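About Ukelum Cricket

14 shares
2 comments

Ukelum Cricket is a news and scores site covering club and school cricket. Leonora Dizon started it as a weekly email of results from the Dudás League, which had no website of its own. The email went to 200 people in its first season. It now has 2,507 subscribers, and the site carries scorecards, match reports, fixture changes and player interviews.

We have four regular writers. Most of them still play. Reports from Saturday-style one-day games go up by 9 p.m., and two-day games are covered at the close of each day. Tristine Park and the Gamo Ground are our home venues for live scoring.

We also print team shirts for clubs in the league. Orders for next season open in September.

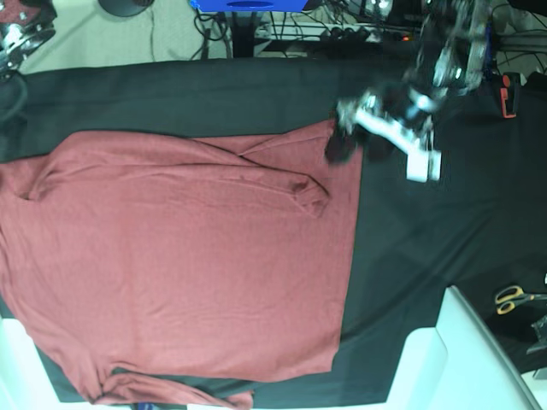 Short-sleeved shirt in maroon.

Corrections to scorecards should come from the team scorer or captain. Please include the match, the innings and the player's full name. We do not publish anonymous reports.

3 shares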